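The Last Bus to Urkorby

My aunt Lorna Dela Peña left me her house in Urkorby, and she left Clifford Kowalchuk the piano that was in it. Which would have been fine, except Clifford lived in Gagnon, two hours off, and he had no truck, and (this is the part that got me) he didn't play.

I called him up. "You want me to sell it for you?" I said.

"No ma'am," he said. "I'll come see it."

So he came on the bus, in September, wearing a brown suit that must have fit him once. I'd made soup. He walked right past the soup and sat down on the piano bench with his hat on his knees and just looked at the keys, and I stood there holding a ladle like a fool.

"She wrote me about this thing," he said. "Nineteen years of letters. The D sticks, doesn't it?"

I pushed the D. It stuck.

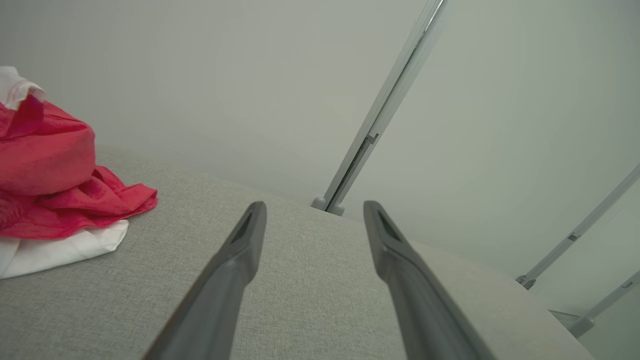
Well, I got him to eat after that — two bowls, with crackers — and he told me how they'd met at a dance in Rundden and never danced, since her shoes hurt and his knee was bad. They sat on the steps and shared a peach. Then she went home and married my uncle, and he went home and married a girl named Ruth, and they were both happy enough, he said, and the letters were mostly weather.

"Mostly?" I said.

"And the piano," he said. "She'd tell me what she was learning. I'd go find the record."

I asked him which song she'd gotten best at, because I swear I never once heard that woman play. Not at Christmas, not ever! He thought it over, folding his napkin smaller and smaller.

"She never did say she was good," he said.

The last bus was at seven and he missed it on purpose, I think. I gave him the front room. Sometime after midnight I heard the D go down, and then a long wait while he worked it loose with his thumb, and then the D again.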